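Equipment plan for the gear assembly cell
Uliana Lysenko, 18 Oct 2025

Our budget is 434 euros, and the gripper parts take the biggest share. We compared offers from Zernell and Cudmont. Zernell is cheaper, but its delivery takes seven weeks.

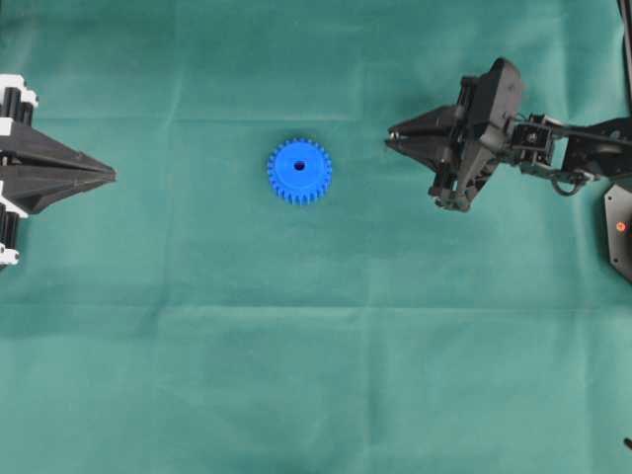
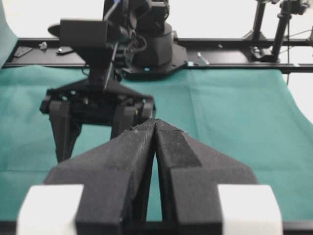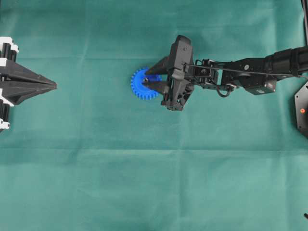

The peg and the blue gear, from the side:

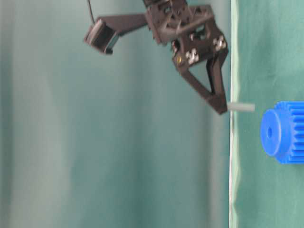 For spare fingers I have reserved 180 euros, and 74 euros for cables and screws. The rest should stay free until March, when Cudmont will send us a new price list.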